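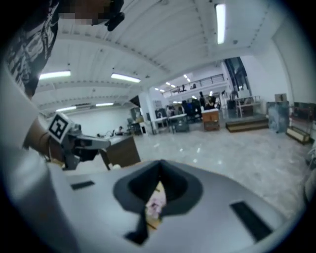 Replacing fluorescent fixtures in an open hall with a mezzanine

Lighting and Electrical > Retrofit
Started by hlockwood, 5 February 2025

hlockwood
I look after the fit-out of the Obura hall in Nandavia. One large open room, white ceiling with long beams, mezzanine balcony along the back wall. The main floor is lit by long fluorescent fixtures hung at ceiling level. Under the mezzanine level there is open floor with chairs, and small spotlights are set into the ceiling above the balcony itself.

Complaint from the people who sit at the desks: glare on white tabletops, and a hard bright band overhead when they look up toward the balcony. Complaint from everyone else: none. I have a quote from Mollau for LED linear replacements at 4000 K, 519 per fixture installed. Before I sign it I would like opinions on color temperature, and on whether the fixtures should stay where they are or be moved relative to the beams.

Howard Lockwood

ballast_pt
Leave the positions alone. The beams are already interrupting the spread. If you shift the fixtures you will get new shadow lines on the floor and you will spend the rest of the year chasing them. Swap like for like, add a diffuser, done.

4000 K is fine for a work floor.

mercy_masanja
I disagree with like for like. If the glare is on the tabletops, the problem is the angle between fixture, surface and eye, and a new lamp in the same place keeps that angle. A diffuser lowers the peak brightness but you also lose output. Take readings at desk height before you order anything.

What is on the side walls? A white room of that kind throws a lot of light back. I have seen halls where the wall was a bigger contributor than anything on the ceiling.

hlockwood
Right-hand wall is mostly covered by a large pale roller screen in two sections, with a dark seam between them. Supplied by Marnlow. It stays down most of the time. I had not considered it as a light source.

mercy_masanja
It is one. Pale screen material under fluorescent fixtures acts as a big soft reflector. Take one set of readings with it down and one with it up.

ballast_pt
Readings with a phone app are worthless, in case anyone is about to suggest that. Borrow a proper meter.

hlockwood
Borrowed a meter. Procedure and notes below, so somebody can tell me where it is wrong.

1. All main fixtures on, warmed up for 20 minutes. Mezzanine spotlights on. Meter flat on the surface, myself standing well back in a dark jacket.

2. First position: the counter with the sink, on the left side of the hall. White basin, brown wooden front, gray cabinet behind it by the partition wall. I used the clear worktop beside the tap. Screen down for this one.
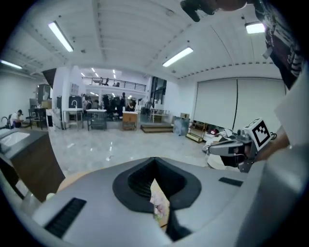
3. Second position: desk near the left wall. Same height as the counter, near enough. Screen down, then screen up. The reading dropped by 27 lux with the screen up, so Mercy is right that it contributes.

4. Third position: open floor under the balcony, meter on a chair seat. Lowest reading of the lot, as expected, with the slab overhead.

5. Fourth position: on the balcony, meter held at rail height. Too bright for what the space is used for, in my opinion. People standing at the railing are close to the level of the fixtures and look nearly straight along them.

ballast_pt
Step 1, your jacket is fine. Step 4, a chair seat is lower than desk height, so that reading cannot be compared with the others. Redo it on a box.

Step 3, a drop of 27 lux is small. It would not change my advice.

tworowsback
Counterpoint on step 5. If the balcony is mostly for standing and walking through, the glare up there matters less than glare at the desks. I would put the spotlights on a separate dimmer and leave the mains out of it. Are they on their own circuit?

hlockwood
Same circuit as the rear row of mains. I know. It was wired before me.

mercy_masanja
Then separate that circuit first. It is cheap compared with the fixtures. After that, replace one fixture only, the one nearest the desks, and ask Mollau for a version with a louver. A louver cuts the view of the lamp from the side, so it should help on the balcony as well. Live with it until March and order the rest if people stop complaining.

ballast_pt
A single odd fixture in a row will look terrible.

mercy_masanja
For a few weeks, yes.

tworowsback
Has the switchboard got a spare way for the spotlights? And what is the dimmer load? If they are small halogens at 50 W each and you are going to LED up there too, buy the dimmer for the LED load. A lot of older dimmers will flicker below their minimum.

hlockwood
One spare way on the board. Lamp rating to be checked, I need the tall ladder for that. I have asked Mollau to requote for a single louvered unit and will redo position three on a box with the meter at desk height.

ballast_pt
Post the new numbers with the screen position noted for each.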